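# The Stavar Binder

Four years of Stavar paperwork, and when I finally got the cabinet open there was one dark blue binder on the shelf and bare wood underneath.
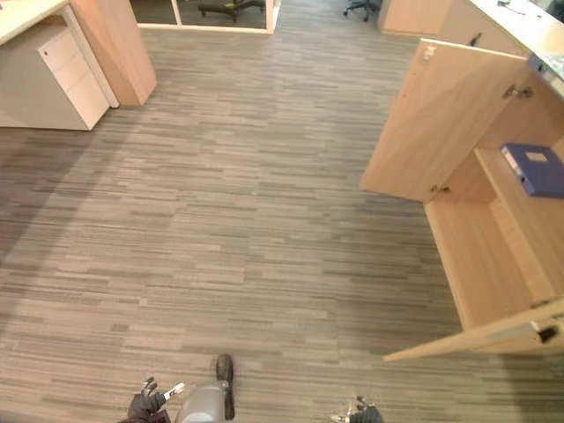
Well, it can't all be in there, Joyce said, Masanja alone ran to 478 pages.

She was right, of course (she usually is, it's exhausting). I'd carried that key about since the Stelgate move, feeling terribly important, and I'd told Lucienne Ferrand only that morning that everything was safe under lock. Everything!

So I sat down on the stripy carpet with the binder in my lap and opened it. Masanja wasn't in it. Neither was Dikine. What I found was some 40 lunch menus, hole-punched and in date order, with little ticks beside the soups.

"Whose ticks are those?" Joyce asked.

I knew that tick. I'd made it on every form I'd signed in that building.

"No idea," I said, and put the binder back, and rang Lucienne to ask how badly she wanted Dikine by four o'clock.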